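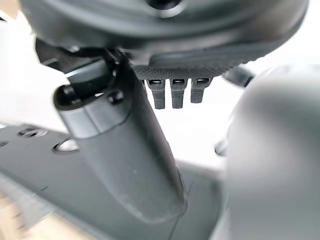 3. Words for Surfaces

Anyone who has tried to tell a friend over the phone what a fabric feels like knows how quickly English runs short. We have plenty of names for colors, and we can argue happily over teal and turquoise, but for touch most of us fall back on "rough," "smooth," "bumpy" and a wave of the hand. What excited us when we began sorting the answers from Hudine and Rulell was how much more people can do when they are given room to talk.

Our material is a set of 300 written answers, 60 of which come from people who work with their hands for a living (tilers, bakers, upholsterers, a piano tuner). The rest come from evening classes in the two towns. Each person was asked to write a few lines on a surface they knew well, with no list of words to pick from. The answers were collected in August and coded with the Hagedorn scheme, which sorts touch words by what they compare a thing to.

3.1 Borrowed words

By far the richest group is what we call borrowed words. A writer takes a surface everyone has touched and lends its name to another one: "orange peel" for sprayed paint, "eggshell" for a wall, "cat's tongue" for a certain kind of wool. We loved these. They are short, they travel well, and a reader in another town gets them at once. Bakers were wonderful at this, and one described an underproofed loaf as having "a forehead," which both coders understood right away and neither could explain.

Trade words behave differently. "Knurled" is a good case. To a machinist it names a pattern pressed or cut into a surface to give the fingers something to hold. Figure 1 shows the sort of contrast that invites the word: a smooth, matte housing in dark charcoal gray, with a band of black rubber along its lower edge that carries a fine, diamond-like grip pattern. Outside the trades, our writers went for "waffle," "file," "pineapple" or "the lid of a jam jar" for patterns of this kind. All four are borrowed words, and all four pick out the crossing lines -- the feature that "rough" leaves out.

3.2 Where sight leaks in

Touch words and sight words are tangled together more than the Hagedorn scheme allows for. "Matte" is the clearest example. It belongs to light, yet writers used it freely for things they said they had only felt, such as the inside of a coat pocket. In 40 answers the coders could not agree on whether a word was meant for the eye or the hand, and those answers are kept apart in Table 2. We see them as some of the most interesting in the whole set, and a future version of the scheme should have a place for them.

The Puvness word list, which we used as a check, has no entry for "matte" under touch at all. It does have "velvety," "silky" and "furry," and these turned up in both towns, mostly for plants and fruit. Peaches alone would make a fine paper.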